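Working Papers > Housing and Health > Window Diaries > Section 4
Last updated: 2018-04-24

4. What the diaries told me

4.1 Getting people to write things down

I asked 55 households in Manside to keep a window diary for seven weeks, starting in November, and I got back 2,366 entries, which is a lot more than I'd planned to type up by myself (I did it anyway, mostly at night). An entry was one line: the room, the time, open or shut, and a few words on why. I left that last column wide on purpose. People filled it with everything from "stuffy" to a long complaint about the neighbor's wood stove, and I loved reading it!

Most of the houses are older and have wooden window frames, and quite a few respondents told me which ones stick. A window that sticks gets left alone. I didn't ask about that on the first form and I wish I had.

Figure 1. Wooden-framed window against a pale blue sky. 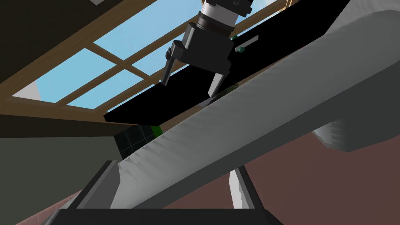 4.2 Mornings, cooking, and the bedroom problem

The busiest time by far was the first hour after people got up. Bedrooms came first, then the bathroom. Kitchens followed their own schedule, tied to frying more than to any clock. I had expected cold days to put a stop to all this, and they did shorten things, but people kept opening up for a few minutes even on the coldest mornings. "Just to change the air" shows up again and again, in nearly those words.

Nights were messier. Couples disagreed, and in 15 homes the two adults gave me different answers about whether the bedroom window had been open.
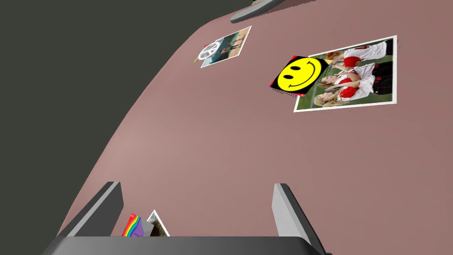

I kept both answers and marked those entries as disputed. Mehrangiz Dehghan, who read an early draft, thought I should drop them, and we went back and forth on it for a while. Dropping them moves the bedroom averages a little and leaves the other rooms exactly where they were, so the tables in Section 5 show both versions and you can pick.

I also tried a cheap Vereck humidity logger in a few of the bathrooms. The batteries died early in most of them, so please treat those readings as a side note.
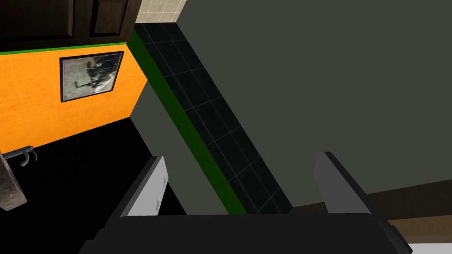

Did people open windows more simply from having to keep a diary?

Probably a little, at least at the start. Entries were thickest in the first week and then settled down, so I ran everything again without that week. The morning pattern held up fine, and the kitchen one got slightly weaker.

Contact: Window Diaries, Manside | © 2018 | Back to top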